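Report the failed grasps too

Most papers on robot grasping now give one number at the top: the success rate. I have written two of those papers myself and reviewed a good many more. I think the number does more harm than good in the form we use it, and I would like to see journals ask for something else beside it.

The usual method goes like this. A group picks a set of objects, sets a robot to pick them up over and over, and counts how often the object ends up held. Then they change something, a new network or a new way of choosing the grasp point, and count again. If the second count is higher, there is a paper.

What gets lost is the way the other attempts went wrong. A grasp can miss because the arm stopped short. It can close on the right place and slip. It can push the object over before the fingers arrive. It can also fail because the camera saw something that was not there. These are different problems with different cures, and a success rate adds them all into one heap.

At the Kavalby lab we spent last November going back through 2000 attempts from our own Erer project. We had reported the success rate and moved on. When we sorted the failures by hand, we used eight kinds at first and later cut them to three, as two of us could not agree on the finer ones. The three were aim, hold and sight. Aim means the hand went to the wrong place. Hold means it went to the right place and lost the object. Sight means the system was wrong about the world before it moved at all.

Sight was the largest group, and most of it came from light. We had spent the better part of a year on finger force, which is a hold problem. Our overall number had gone up during that year, so we thought we were working on the right thing. Part of the gain, as far as I can tell now, came from moving the bench away from a window.

Light is easy to leave out of a methods section. Ours said "standard indoor lighting" and so do many others. Those words cover a great deal. A wrist camera works close to its subject and turns as the arm turns, so a lamp that gives no trouble in one pose can put a streak across the work surface in the next. A smooth white panel or a glossy tabletop is plain to a person and hard for a depth estimate, which wants texture and gets a reflection instead.

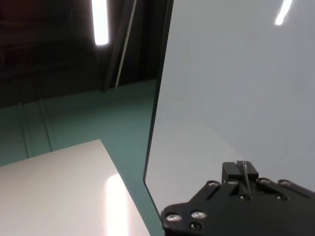

Percy Mosquera read a draft of this and disagreed with a good part of it. Sorting failures by hand, he wrote, brings back the judgment that the success rate was meant to remove, and a group that wants its method to look good will file its worst cases under sight and blame the lamps. He would keep the single number and spend the effort on more objects and more rooms.

He is right that the sorting can be bent. So can the choice of objects, and we live with that by asking people to list them. I would ask for the same here: give the rules used to sort, have two people do it separately, and say how often they differed. Release the recordings of the failed attempts with the rest. The Suwannarat data already comes with its failures left in, and I have learned more from those files than from the table in the paper that came with them.

More rooms would help too, and I have no quarrel with that half of his answer. But more rooms without sorting will give us a lower number and little idea of what to fix. When we ran our Zekau controller in a second room, the rate dropped and we argued for weeks about the reason. The sorted failures settled it in an afternoon. Nearly all the new ones were sight.

There is a cost. Sorting is dull and slow, and it usually falls to the newest student. A page limit leaves little space for a table of things that did not work - and reviewers, me included, have at times read such a table as a sign of a weak system. That habit is ours to change. For my part, I now ask for the table in every grasping paper I am sent, and I have told our own students that the next Kavalby paper will not go out without one.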